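The teal tablecloth came home with me in November and I have been rearranging my life around it ever since. I'm only exaggerating a little. Gunnel Eide was clearing out her linen closet before her move and asked if I wanted "the loud one," and of course I wanted the loud one! I have never owned a single thing in that color. Now I keep looking at everything in my cupboards and wondering how it would look on teal.

Mostly what I've been putting on it is cups, because I'm in charge of drinks for the neighborhood potluck and I can't seem to make a simple decision about drinks. Last year we did mismatched mugs from everyone's kitchens, and it was lovely until the end of the night, when I had a dishpan full of mugs and no clue which belonged to who. Kenza got hers back in February. Irfan swears he is still missing one (brown, chipped handle, he brings it up every time I see him) and I've looked in every cupboard I have.

So this year I said we'd do paper. Plain white, the cheapest sleeve at the store, and when the party's over they go in the trash and I go to bed. Then I got home and started feeling sorry about it. Paper cups are fine, but coffee goes cold in them so fast, and there's something a little sad about cocoa in one. I've also got a glossy black cup that I really love, and I started thinking maybe I should just buy more of those and be done with it.

I went back and forth on this for 2 weeks. My sister stopped answering my texts about it. 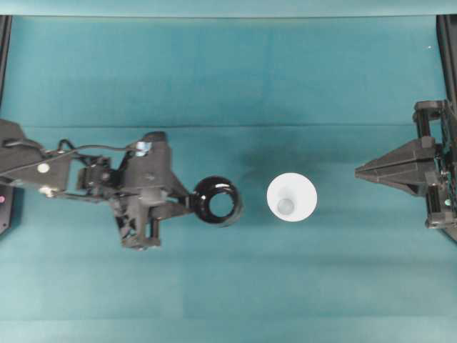 Black or white? On the teal, obviously.

I thought the black one would win easily. It's shiny and it looks kind of grown-up, and I had a whole dinner-party picture in my head with candles and dark napkins. But the white really pops on that color, doesn't it? It's so bright and clean, and it cost me next to nothing. The black one looks good too, but more in a moody restaurant way, and this is a potluck where somebody always brings a hot dog casserole.

There's also the writing-on-it problem. You can write a name on a paper cup with any old marker, and with our crowd you need to – people put their drink down to go look at someone's dog and then it's gone forever. Last year I tried little bits of masking tape on the mugs and they'd all peeled off by dessert.

So paper it is, for the cold drinks and the kids. For coffee I'm asking people to bring their own from home again, and to take it back home again, PLEASE. Cameron has offered to stand at the door and check, and I may let him.

Next thing is napkins. I have 70 yellow ones left over from a baby shower and I think yellow on teal might be wonderful or might be a lot. Also if anyone knows how to get old fold lines out of a tablecloth without dragging out the ironing board, tell me in the comments. I tried hanging it over the shower rod and it helped some, but not enough.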